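Vikico opens Cekholm to all players with first major update

Vikico has released the first major update for its online trading and crafting game Cekholm. The update, called The Salt Road, opens the game's eastern coast and adds a shared market, a new crafting trade and a reworked system for travelling between towns. It is free to everyone who owns the game, and no separate download is needed beyond the usual patch.

Cekholm is a multiplayer game for PC in which players run small workshops in a cold harbour country. They gather raw materials, learn trades, hire carters and sell what they make to each other. Combat exists but is optional, and a player can reach the highest rank in any trade without drawing a weapon.

The Salt Road adds 78 quests, most of them set along the coast between the old harbour and the fishing town of Landska. Landska was visible on the map at launch but could not be entered. It now has its own harbour office, a guild hall and 30 plots that players can rent for workshops. Plots are let by the season, and a player who does not renew has two weeks to move stock out before the doors are locked.

The new trade is tailoring. Players start with plain work such as sacks, aprons and sailcloth, and move on to coats and formal dress. Tailors can take orders from other players and set their own prices and delivery times. There are 121 patterns at release. Some are bought from the guild hall, some come as quest rewards, and a small number can only be learned from another player who already knows them.

"Tailoring was the trade people asked for most during the test period," said Valentin Pană, lead designer at Vikico. "We held it back because we wanted the order system to work properly first. A coat takes a few stages to make, and more than one player can work on it, so we needed a way to split the pay fairly. That is in now, and the same system will go into boatbuilding later."

The shared market replaces the separate stalls found in each town. Sellers still keep their goods in one place, but buyers can see prices from any harbour and pay a carriage fee to have items sent. The fee depends on distance, weight and weather. Players who prefer to buy in person pay no fee, and carters can pick up delivery work from a board in the market square.

Travel has also changed. Carts and boats now run to a timetable, and a player can leave the game during a long journey and find their character at the destination when they come back. Goods in transit can be insured at the harbour office. Uninsured goods may be lost in a storm, though never to another player unless both have switched combat on.
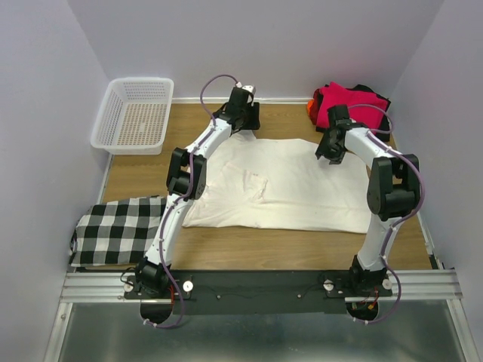

Character level is no longer used to limit which towns a player can visit. Instead, each town keeps a record of how reliable a trader is, based on orders filled and debts paid. Existing players keep their ranks, tools and money. Anyone who had unsold stock in a town stall will find it in their market store when they next log in.

The update includes a number of smaller changes. Groups can now hold up to 55 members, and group leaders can give others permission to use the shared store. Text size can be set separately for chat and menus. Crafting animations can be shortened in the options menu, and the trade ledger can be sorted by date, item or buyer. A fault that caused some hired carters to stop at the north bridge has been fixed.

Music for the new area was written and recorded by Stanciu, the studio that also worked on the original release. The Landska themes use fiddle and low pipes, and change with the weather and the time of day in the game.

"We have tried to keep the coast quiet," said Pană. "There is plenty to do, but you can also sit in the workshop with the rain on and get through your orders. A lot of our players use it like that in the evening."

Servers will be closed for maintenance from 6 am to 10 am on the morning of release, UK time. Players are advised to collect any goods from town stalls before then, although nothing left in them will be deleted. Rented plots in Landska will become available at noon on the same day, one per account.

A second update is planned for January and will add boatbuilding, along with winter fishing grounds to the north of Landska. Vikico will publish more details on the game's news page nearer the time.

About Vikico

Vikico is an independent developer and publisher of online games for PC. Cekholm is its second game.

Press copies of Cekholm, with access to The Salt Road, are available on request from the Vikico press office. Please give the name of your publication and the number of accounts needed.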